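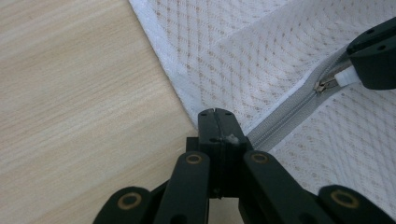

## 4. What people wash together, and why

The diaries gave us far more to work with than we had hoped for. Twenty-nine households in Clestgate kept a laundry diary for 14 days each, and between them they made 1,877 entries, where one entry is one item going into one load. We had asked only for the item, the load and the time of day. Most people wrote much more than that. They explained themselves, argued with the others in the house and, in a few lovely cases, drew the contents of the drum.

### 4.1 Sorting by trouble

The advice printed in most home care guides is to sort by colour first, then by fabric, then by how dirty things are. Hardly any of our diarists worked in that order. The commonest rule, and the one we were most pleased to find spelled out in people's own words, was to sort by trouble. An item was put with other items that had caused the same kind of problem before. Things that shed went together. So did things that grabbed: hooks, Velcro tabs, zips left open, the metal clips on overalls. One diarist kept a "never again" pile of single items that had each ruined something, and washed them one by one on Sunday-best settings, as she called them.

This is a sensible way to work and it deserves more attention than it has had. Colour sorting protects against dye, and modern dyes give much less bother than they once did. Snagging, tangling and lint remain everyday complaints, and sorting by trouble goes straight at them. We coded each load twice, once by Bunnag and once by Chuensuk, and where we disagreed it was nearly always over lint. A fleece jumper sheds and also collects, so it belongs in both camps, and the diarists themselves went back and forth on it.

### 4.2 The bag as a sorting tool 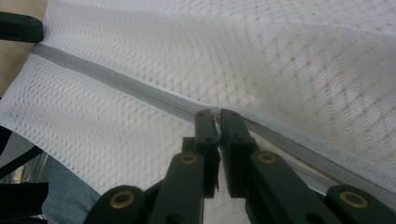

*Household Textiles Group, Department of Home and Community Studies*

Net bags appeared in diaries from most of the households, and we had expected to find them used for delicates. They were, but the wider use surprised us. People used a bag to put two loads in one machine. A student in a shared flat on Polishchuk Street washed her own socks in a bag inside her flatmate's load, so the two lots of black socks would never have to be told apart. A father of three gave each child a bag and washed all three at once, then handed the bags back for the children to empty. He noted that the middle child put hers away unopened, in a drawer, and wore what was inside it straight from the bag for the rest of the week!

We think of this as sorting inside the drum, and it seems to us a real household invention. It cuts out the step that diarists complained of most, the matching and dealing out of clean clothes at the end. In the short interviews we ran after the diary period, seven people brought up that step before we had asked about it.

There are costs, and the diarists were frank about them. Bags packed too full come out with a dry-looking patch in the middle. Small bags drift into the fold of the door seal. Several people wrote that a bag had worked itself open partway through the cycle, and two of them now tie a hair elastic around the fastener. One used a safety pin until it rusted.
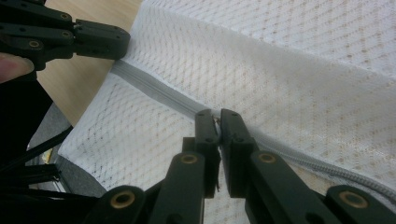 **Figure 3.** White mesh bag with a grey zipper, laid out on a light wooden tabletop.

### 4.3 Time of day

Loads were started at every hour except the one between three and four in the morning. There was a strong early evening peak, as earlier diary work would lead us to expect, and a second, smaller one before breakfast. The morning loads are the interesting ones. They were smaller, more likely to include a bag, and more often made up of one person's clothes. We read them as rescue loads: something was needed that day and somebody had just found out. School sports kit turned up again and again.

Evening loads were mixed and heavy, and their entries were shorter. One reads, in full, "everything."

### 4.4 How we grouped the entries

All entries were typed into Paketti, the free tagging program we also used in the pilot, and given up to four tags each. We then scored each load for how mixed it was, using the Skemow scale. A load of nothing but towels scores at the bottom and a load like the "everything" entry scores at the top. The scale was drawn up for food cupboards, and we were delighted by how well it carried over. It does have one weak spot for our purposes, in that it treats a bagged item the same as a loose one. For the results in Section 5 we therefore scored each bag as a load of its own, and we give the plain scores alongside so that readers can compare the two.

Diary pages that could not be read were left out. These came mostly from one household, where the diary had been kept on top of the machine and was washed in October with a set of pillowcases. The family kindly started again from a fresh copy, and only the second diary is used in the analysis.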